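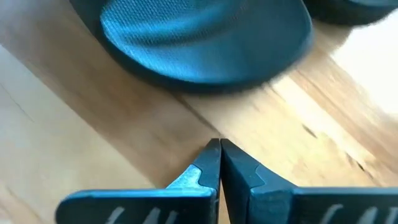
Dark blue, on the table, waiting for a decision.

I have been sorting out the hall cupboard, which I put off through all of December and most of January. It is a narrow cupboard under the stairs with a sloping ceiling, and you can only stand up in the front half of it. Everything that goes to the back stays at the back. The plan was to empty it in one go, put things on the table one at a time, and only put back what we use.

It took 2 evenings. The first was mostly getting things out. Coats went over the banister and bags went in a heap by the front door. Footwear was the worst of it. I counted, as I wanted a figure to argue with, and there were 36 shoes, boots and slippers in there. They ought to have made 18 pairs but they didn't, quite. One wellington has no partner and neither does a brown sandal I don't remember buying.

I did the sorting on the table with the big light on. People say you shouldn't put shoes on a table. My mother would have left the room. But the floor in the hall is dark and you can't see what state anything is in down there, and the table wipes clean. It is pale wood and shows every mark, so I knew exactly where I had to wipe.

The rule I settled on was simple. If it had been worn in the past year, it stayed. If it hadn't, I put it on, walked to the kitchen and back, and then decided. That got rid of more than I expected. A pair of walking boots I'd have called comfortable turned out to pinch on both sides, and the black shoes I keep for funerals have gone at the heel. I will need to replace those, I suppose.

The blue took longest. It has a fabric outside, which is the problem, as you can't polish fabric and it holds on to whatever lands on it. I gave it a going over with a dry brush, then a damp cloth with a drop of washing-up liquid, and left it overnight away from the radiator. I've ruined things on that radiator before -- the glue goes and the sole starts to lift. Keith Marsden, who I used to work with, swore by stuffing newspaper in the toes and changing it every few hours. We don't get a paper now so I used the packing paper out of a Gosling parcel. It does the same job and there is no ink to come off.

For putting things back I bought a rack from Trelis. It comes flat and goes together without tools, though the instructions show the side pieces the wrong way round and I had to take it apart and start again. It is 21 centimetres deep, so it fits along the low side of the cupboard with the door still closing. Two shelves are for things worn every week. The bottom one is for boots, with an old tray under them to catch the mud.

Slippers don't go in the cupboard at all now. They live by the back door, where they get taken off anyway.

The bags for the charity shop went down to Tadmont on the bus, and I was glad to see the back of them. Anything too far gone went in the textile bank, tied together by the laces. The odd wellington is still here. I've a feeling the other one is in the shed, and the shed is a job for when it's warmer.

I still have to do the top shelf, which is hats, gloves, a torch that doesn't work and what must be 100 carrier bags. I also found the spare key for the meter box, so if anyone from next door is reading this, you can have yours back.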